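From: Mulugeta Wubshet
Date: Thu 12 March
Subject: Re: [allotments] Water rates at Grorevach

> Does anyone know why the bill went up again? We paid 492 in January.

The new bill is 1,427 and covers both halves of the site. Kurnel read the meter at 1,849, and I got the same. 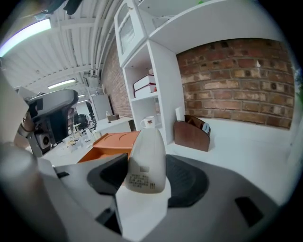

White desk and shelving, office room.

I've asked them to split it by plot size, as Gikonport does. Please don't pay until I've heard back.
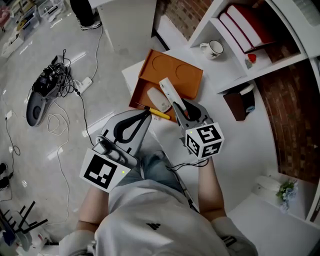 The tap by the lower gate still drips. Turn it off at the stopcock when you leave. Plots 4 and up share that pipe, so check with your neighbours first.

Mulugeta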